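I gave up my syndicate ticket in November and I still get asked why, usually by somebody who has just paid for theirs. Clengate is a lovely water – 12 acres, big old willows, carp I'd dreamed about since I was a kid. I fished it for years and I don't regret a single night. But the ticket went up again, and at 1596 for the season I sat down and worked out what I was paying for, and it was mostly other people's bait boats going past my rods!

Meanwhile Oso Pit, a day-ticket pond ten minutes from my door, had hardly a soul on it. The fish are small (a 20 is a monster there) and the parking is awful. I've had more fun on it since spring than in my last three seasons behind the gate.
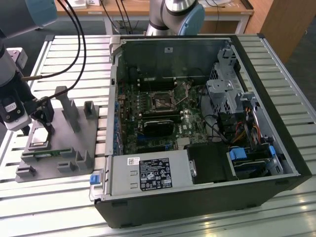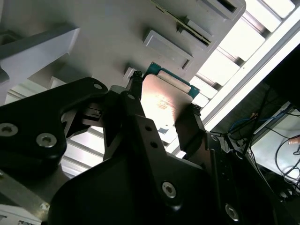
Opinion

I know the argument on the other side. Fewer anglers means less pressure, and less pressure means happier fish. Fine, but 50 members who all turn up for the same warm weekend isn't low pressure, and they all cast to the same island.

What bugs me most is the snobbery. A guy at the tackle shop told me a fish from a day-ticket water "doesn't really count." Tell that to the kid I netted one for last month – he was shaking so hard he couldn't hold the scales.

So keep your waiting lists. I'll be in the muddy corner by the reeds with one rod and a flask, and if you want to come say hi, bring cookies.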